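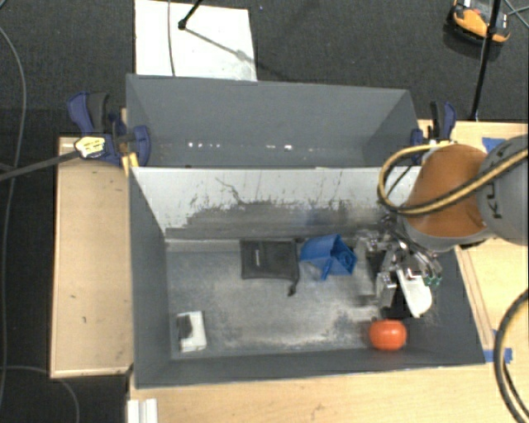
Why spend a whole semester on picking from bins when warehouses already do this all day? That was a reply to the last thread, and it's a fair question, so this thread is mostly an answer to it.

1/ Warehouses mostly know what they stock. The Takberg student challenge does not tell you. Part of the object set is released early, the rest shows up on the day, and the robot gets one model and one calibration for both.

2/ The task: two gray bins, one behind the other. Move everything from the front bin to the rear bin, one object per grasp. Two objects in one grasp is scored as a miss even if both arrive.

3/ We are the Prandale College entry, team name Tumorora. Second year for the team, first year with our own grasp planner. Last year we ran the baseline and learned how to fill in forms.

4/ Practice set is 31 objects. The load in the bin above covers most of our problem classes: a black fabric pouch, a blue plastic part with a lot of angles, a small white box, and something round and orange-red up against the near wall.

5/ The pouch is the hard one. It lies flat, so there is very little height difference for the depth map to work with. The planner used to rank it last every time and then run out of attempts.

6/ Current fix for flat fabric: stop looking for edges to close on. Push down a few millimeters, close slowly, let the cloth bunch up between the fingers. The drawstring gets masked out of the grasp candidates. Grasping by the string worked often enough to look good in the log and then dropped the pouch during transfer.

7/ Round things near a wall are the second problem. The obvious approach puts a finger between the object and the wall, and there is no room for it. We rotate the gripper so the fingers close parallel to the wall. Costs one extra wrist move.

8/ If the rotated approach is blocked too, the planner does a nudge toward the middle of the bin and takes a new depth image. Nudges count against the clock but not against the attempt limit. Read the rules twice.

9/ Numbers. 2293 logged attempts since we froze the gripper geometry. 86 percent success over all classes. Fabric is well below that, boxes are well above it. I don't trust the box number because the practice boxes are all rigid.

10/ Attempts from before the geometry freeze are not in the total. Different finger length, different failure modes. Mixing them made every plot look like steady progress, and it wasn't.

11/ Planning time is about 300 ms per grasp, which is fine. The slow part is arm motion over the bin wall. We raised the transfer height after a collision in December and never lowered it again. Someone should test that. It will probably be me on Tuesday.

12/ On fixturing: clamp your bins. We lost most of a week to a planner "regression" that came from the rear bin creeping across the table by a few millimeters per run. There are clamps on both ends of it now and the bin pose check runs at startup anyway.

13/ On cabling: leave a service loop at the wrist and drive the arm to its joint limits by hand before running anything at speed. The yellow cable has a big loop for this reason. It looks sloppy and it has never snagged. The tidy version did, twice.

14/ On bins: old ones are worth keeping. Scuffs and streaks on the bottom give you false segments, and we had a bin stain ranked as the top grasp for an entire afternoon. Training only on a clean bin hides that failure.

15/ Reflections are the related problem. Bright specks in an empty bin should not produce candidates. We now require depth support for any segment before it gets scored – color alone is never enough. This removed nearly all the phantom picks and a few real ones on thin objects. Accepted.

16/ Work split, for people asking about joining: perception, planning, and bench. Bench means resetting objects, labeling failures, and checking that the log says what the arm did. New members start on bench. It is the fastest way to learn why grasps fail.

17/ Labeling rule we settled on: write down the first thing that went wrong, and only that. "Dropped in transfer" is usually a bad grasp noticed late. Go back to contact and label it there.

18/ Next up: unseen objects. Bring something small and not fragile to the Karagiannis building, ground floor, any afternoon. No glass, no liquids, nothing you need back the same day.

19/ Code goes public after the challenge, planner and bench scripts both. The log format is documented already. Failure labels are in a plain text file with one line per attempt, and some of the early lines are mislabeled. Those are flagged in the last column.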